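A small cabinet with one drawer
2023-10-02

Last week I promised to write about the drawer, and two readers reminded me, so I sit down with my tea and do it.

In our apartment the problem was always the little things. Keys, stamps, the charger for the old phone, batteries that maybe still work. They lived in a bowl near the door, and then in two bowls. My friend Fadime Yüksel came to visit in March and asked me for a pen. I needed so long to find one that she wrote her note with an eye pencil. After this I decided to look for a small cabinet with a drawer, in oak, not too big for the top of a table.

I looked at several. The one called Favora had a nice shape, but the drawer ran wood on wood, and I know from my grandmother's house what happens with these in a humid summer. You pull, nothing moves, you pull more, and then everything is on the floor. The Brekberg was cheaper and had a metal slide, but its handle was a tiny round knob. My fingers are not so good in the morning and I want something I can hold properly.

So I learned to look at three places before anything else: the handle, the slide and the inside. A bar handle across the front is easiest for me. The slide should be metal and fixed with screws, so that it can be taken off if one day it must be changed. And the inside should be pale, if possible. In a dark drawer I never find the black things, and most of my small things are black.

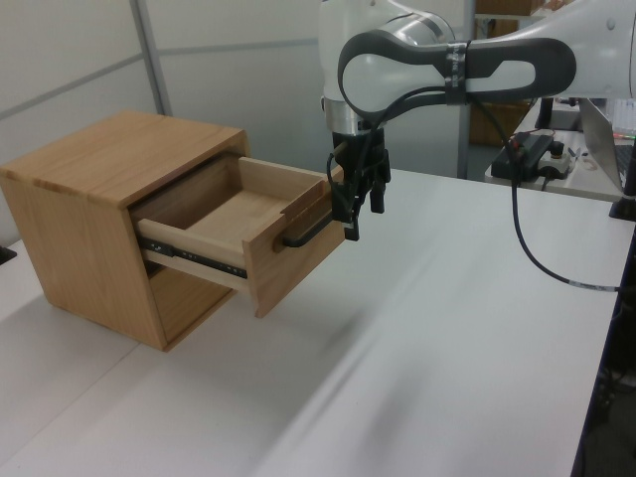
Should the drawer be lined before you put things in it?

For keys and coins I would line it, because bare wood gets scratches quickly. A piece of thick felt is enough, cut a little smaller than the bottom so it doesn't fold up at the sides. For paper and stamps you can leave the wood as it is.

I made my felt from an old table mat. The first piece I cut too large, and I had to trim it twice — measure the inside of the drawer, please, and not the front. The front is thicker and can be wider, and it gives you the wrong number. I knew this and I still did it wrong.

Then comes the sorting. I took both bowls and emptied them on a towel, and I allowed myself 16 things in the drawer. It was hard. I kept the scissors, the tape, the good pens, the stamps and the spare keys, and I threw away the keys which open nothing we know. The batteries moved to a jar in the kitchen. My husband asked to keep a ticket from the Akbari cinema, where we met, and of course that stays, but now it is in a book.

Oak needs not much care. I wipe it with a soft cloth along the grain, and a few times a year I put a very thin layer of oil on the outside. Never inside the drawer! The smell stays there for weeks and goes into the paper.

The lower part, the open one, I have not decided yet. It is dark in there, so maybe the router, or my tea tins. If you have a similar cabinet, please write me what you keep in yours.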